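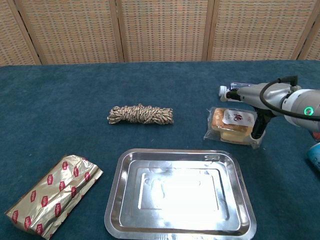 Questions I get asked about Bemstead Scanner Notes

What is this site, then?

I listen out for what's going on in Bemstead and write it up – crashes, road closures, fires, missing people, the odd cow on the bypass. I started it in August after a night of sirens when I couldn't find a word about it anywhere. More than 2,000 of you now get the evening email, which still makes me a bit giddy!

Are you the police?

No, and please don't report crimes to me. If it's happening now, ring 999. If it can wait, it's 101. I once got a message at 2.40am about a break-in on Pelletier Road and didn't see it until breakfast.

Where do you get your information?

Police and fire press desks, council road notices, and readers who ring or message. I don't post anything from a single caller until I've checked it with someone else, so I'm sometimes slower than the Facebook groups. I can live with that.

Who else writes for it?

Mostly me. Colleen Marchand covers the magistrates' court, and Mélanie Lévesque does the Savorberg side of the river and fixes the website when I break it (often).

Why won't you name the person who was arrested?

Being arrested isn't the same as being charged. We name adults once they've been charged and the case has come up in court, unless there's an order against it. We don't name anyone under 18.

There was a helicopter over my house last night. Why?

My most popular question by miles. Send me the time and the nearest street and I'll ask. Quite often the answer is a missing person, and if they've been found safe I'll say so and leave it there.

Can you take down a story about me?

Write to me and I'll read it properly. If I've got something wrong I'll fix it the same day and put a note at the bottom. If you were charged and later cleared, tell me – I want the story to say that.

How long can a tip be?

The form cuts you off at 300 characters, sorry. Place, time and what you saw is plenty. Please don't film while driving.

Does the email cover Pleltent?

Only the main road through it, for now. Mélanie is keen to do more, so watch this space.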